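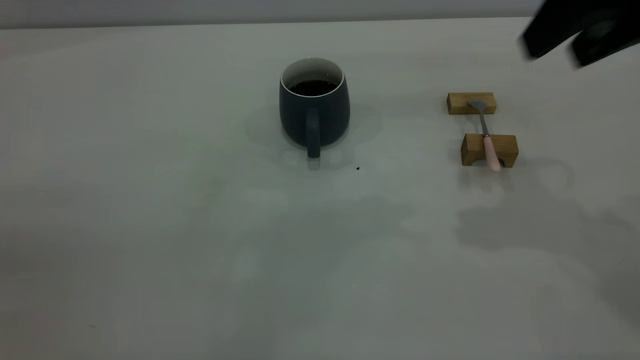
We switched over to the Rotance cell in July, and I have been meaning to write down what changed on the floor, mostly for the people at our other site who keep asking.

Some context. Kinmont does counter service for office buildings. Our line finishes each order at a bench: cup placed, drink poured, spoon set out, tray checked, tray moved to the hatch. Until this summer that was done by hand, 16 positions across two shifts. The arm now handles spoons and cups. People handle pouring, trays and everything that goes wrong.

The spoon turned out to be the hard part of the commissioning. A spoon lying flat on a table gives a two-finger gripper very little to close on. Amr Farouk tried a foam mat first, then a slotted tray, and settled on a raised rest that leaves clearance under the neck. Pick errors dropped enough that we stopped logging them by hand. The cup needed less work. The handle has to be at a known angle, so whoever pours also sets the angle. That is a new task, and it was not in the project plan.

The plan, written by Gondimeck, said the operators would be "released for higher-value activities." In practice each operator now watches two benches. The wrist work is gone. Brynhildur Lauritsen had tendon trouble for years and says her hand is better. She also says she is more tired at the end of a shift than before, and I believe her. Waiting for a fault takes attention in a way that setting out spoons did not.

Pace is the other change. The arm has a fixed cycle. Before, people worked fast ahead of the 10 a.m. peak and slowed down after it. Now the buffer has to absorb the peak, and the buffer holds 15 trays. When it is full the line stops and people stand there. Norbert Fodor asked for a manual override so operators can finish trays themselves during a stop. Safety review said no while the arm is powered. We are looking at a split guard.

Staffing: no layoffs. Two people moved to the wash area and did not ask to. One of them, Sigrún Kvaran, had trained most of the bench crew, and we lost the habit of asking her things. I would handle that differently.

Maintenance is wiping the finger pads every shift and a recalibration after more than 2,000 picks. The operators do both. Their pay grade has not been updated to match, and I have raised it with Eyvindur Vigfúsdóttir twice.

Next change is a second rest position for the long spoons. Drawings are with Lumbantobing.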